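Equipment budget thread for the tabletop cell at Giltwood. Posting it because two other sites asked for the line items and I would like to answer once.

Scope: one arm, one wrist camera, one two-finger gripper, spare fingers, mount, table. Excluded: compute, which comes out of a different cost code and is already spent.

Gripper first. Barrios quoted a 13 week lead time, Eteo quoted 10. The Eteo unit needs an adapter plate that Barrios includes. Add the plate to the Eteo quote before comparing, or the totals mean nothing.
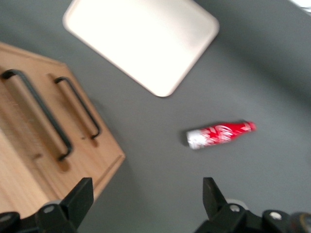 Giltwood, 5/6/26

Test set on the gray table: pale tray, cutting board with two black metal handles, Coca-Cola bottle on its side. Fingers wide open. Opening width is the spec I would pay for. Grip force has been adequate on every unit we trialed.

Handles are the other sizing case. A long narrow bar bent down at both ends needs a fingertip thin enough to get under it. Ask for a tip drawing with the quote. Gisemer sent one the same afternoon, Barrios wanted a purchase order number first.

Camera line. Motion blur at the wrist is a budget item. Shorter exposure needs more light, so the lighting bar goes on the same request as the camera. We split them last year and the light was cut in review.

Consumables: I have 50 finger pads in the plan for the year. Pads are cheap and shipping is the larger part of the cost, so order them in one lot. Fasteners come from the general bin.

Spare fingers: two sets per arm. One set was the original plan. A cracked finger in May with no spare on the shelf stops the cell until the next delivery.

Service contract: declined for year one. The Eteo contract has 41 exclusions and the first covers fingertips. Will price it again at renewal.

Still open: whether the table counts as furniture or equipment. Finance has it as furniture, which moves it to a pool we can't draw from until next quarter. Resubmitted with the mounting holes on the drawing.

Gisemer's revised quote is due this month. I'll add the totals under this post when I have all three in the same format.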